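Investor Rights Clinic: Progress Report to the Tomeron Fund
9 August 2021

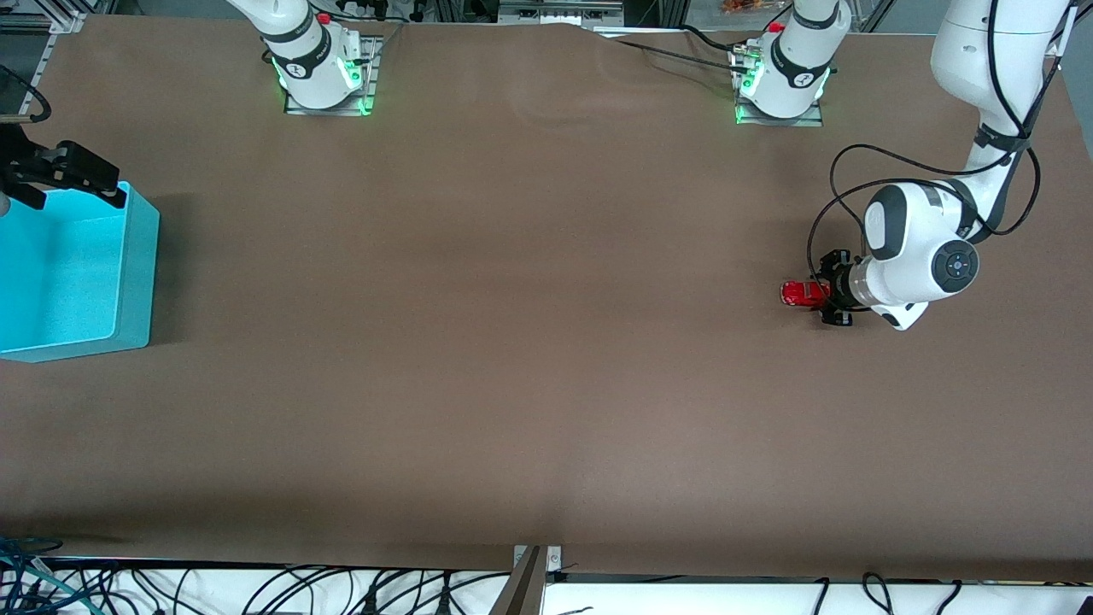

The Clinic has continued to provide free representation to individual investors with claims too small to attract private counsel. During the reporting period, staff opened 81 new matters, most of them involving unsuitable recommendations or undisclosed fees. Five proceeded to arbitration and the remainder are under review or in settlement talks.

Work on the Groseck matter remains the largest demand on staff time. Eulalia Jara filed the amended complaint in March, and the defendants' motion to dismiss is fully briefed. No hearing has been set. Document review, led by Markos Fragkou, is behind schedule owing to late production by the company's former auditor.

Grant funds were spent on filing fees, expert fees and one paralegal position. The Clinic requests permission to move $300 from travel to transcript costs.

Next period: complete the Groseck review and recruit a second staff attorney.

Submitted by Nana Osei, Director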